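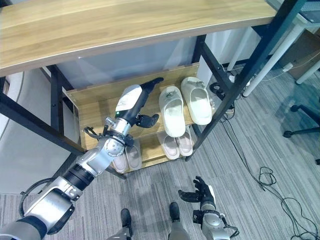

家庭内片付け支援パッケージ「Kedby 706」評価貸出の受付開始について

Losimov社では、二足二腕型ロボット向け動作パッケージ「Kedby 706」の評価貸出を、1月より開始いたします。本パッケージは、玄関や居室に置かれた棚の履物を整える作業を対象とし、棚板の下や支柱の間など、手先の入る空間が限られる箇所での動作に重点を置いて開発されました。

低い棚では、天板や支柱に腕を当てずに手先を履物へ近づけることが課題となります。評価用の構成には、白いスリッパと淡いピンク系のスリッパを棚に並べた課題が含まれております。

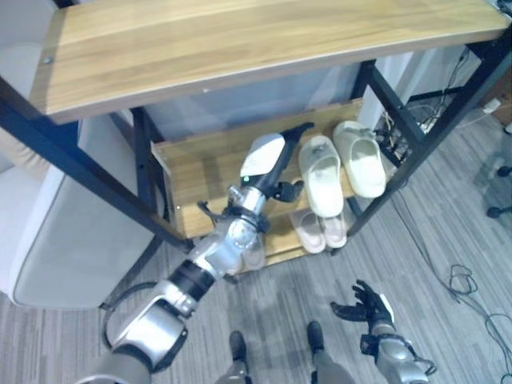
貸出の内容

貸出期間は7日間、利用料は1日につき4,000円(税別)です。動作パッケージ、設定手引書および記録用ソフトウェアを一式としてお渡しいたします。ロボット本体は含まれませんので、対応機種をあらかじめご確認ください。導入時の設定は、Ulledardの技術窓口が遠隔にて承ります。

履物以外の物品につきましては、ボトルなど手に持てる小型容器の取り扱いを試験的に収録しております。容器を持ったまま履物の近くで手を動かす場面では、指先が意図せず触れることがあるため、動作速度を下げた設定でのご利用を推奨いたします。 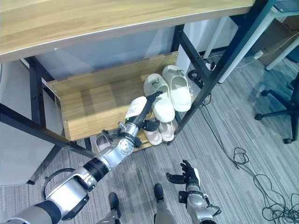
マーヴィン・ランバート氏からは、棚の寸法を入力する画面は分かりやすいものの、履物の向きを指定する項目が設定の奥にあり、見つけるまでに時間を要したとのご意見が寄せられました。次回の更新において、当該項目を初期画面へ移す予定です。

設置場所については、棚の前にロボットが立てる床面を確保してください。床に配線がある場合は、歩行範囲にかからないよう事前の整理をお願いいたします。

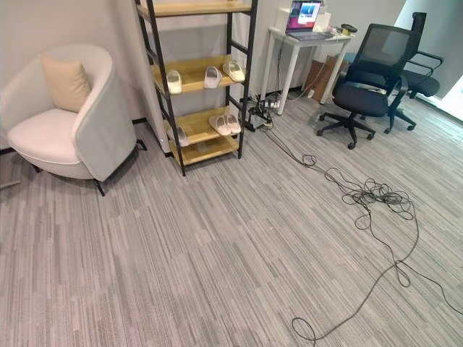 手持ちの棚をそのまま評価に使用できますか。

前面が開いた棚であれば使用できます。扉付きの棚は現在の版では対象外です。

お申し込みは、Haworth事務所の貸出担当にて受け付けております。受付の締切は毎週金曜日です。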